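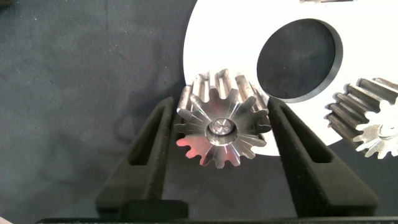 Steel spur gear, seen from the front

Workshop tips: looking after trail cameras and animal collars at home
By Zofia Kalinowski

I keep the equipment for our small wildlife group in Pukcombe. We have trail cameras on the river path and radio collars for the hedgehogs, and between seasons everything comes to my workshop. These are the things I have learned in this work. Some of them I learned by making the mistake first.

Cleaning the camera housing
Brush off the dry mud before you use any water. If you wipe it at once, the small grains of sand will scratch the window in front of the lens. I use a soft paintbrush, then a cloth with a little dish soap in warm water. Window cleaner with ammonia is not good for clear plastic, it makes it cloudy after several times.

Keep the door of the housing closed during all of this. I have forgotten it once.

The rubber seal
Take the seal out of its groove with a wooden toothpick, never with a screwdriver. Wash it, let it dry on a towel, and rub it with a very thin layer of silicone grease. If you can see the grease, it is too much. When you put the seal back, begin with the corners and then press the straight parts. A seal which has become flat on one side should be replaced. I cut the new ones from round cord and glue the ends, and I make the joint at the bottom side of the door.

Spiders like the small hole of the microphone. A piece of thin fabric from an old stocking, glued over the hole, keeps them outside.

Batteries
Do not mix old and new cells in one camera. I write the month on each cell with a marker pen, and all cells from one package stay together with a rubber band. If you find white powder on the contacts, touch it with a cotton swab and a few drops of vinegar, wait one minute, then clean with another swab and plain water. Dry it well. Wear gloves and glasses.

For winter storage take all batteries out. This includes the collars, if the model permits it.
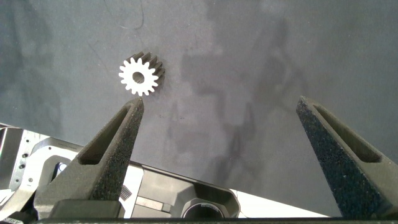

Small white gear on a dark gray surface

Memory cards
Format the card in the camera and not in the computer. Before you format, copy everything and open a few of the files to see that they are good. Last April I had 571 pictures on one card, and 26 of them showed an animal. The others were grass. After this I cut the grass in front of each camera to the height of my shoe, and I turn the camera to the north if the place allows it, so the sun does not start it every morning.

Collars and tags
Our hedgehogs carry the light Muletti tag, which is glued on the spines by a person with a license. Please do not try that part yourself. The work at home is only cleaning and testing. Old glue becomes soft in warm water after one hour and can be pushed away with the thumbnail. A knife will find the antenna sooner than you think.

To test a tag, put it on a fence post and walk away with the receiver. In an open field I hear ours at up to 200 meters. Between houses it is much less, and wet leaves make it also worse. Write the result in a notebook with the number of the tag. If the distance is getting smaller each time, the battery is tired.

Straps and screws
Fabric straps can go in the washing machine inside a pillowcase, at low heat, without softener. Hang them to dry in shadow. For the mounting screws, one drop of light oil before the season is enough. Put the small screws from each camera in a separate jar lid as you open it, and place the lids in the order in which you removed the screws.

Labels
Paper labels do not survive. I scratch the number into a piece of aluminum from a drink can and fix it inside the battery door. Fold the sharp edges first.

Last changed Thu 14 May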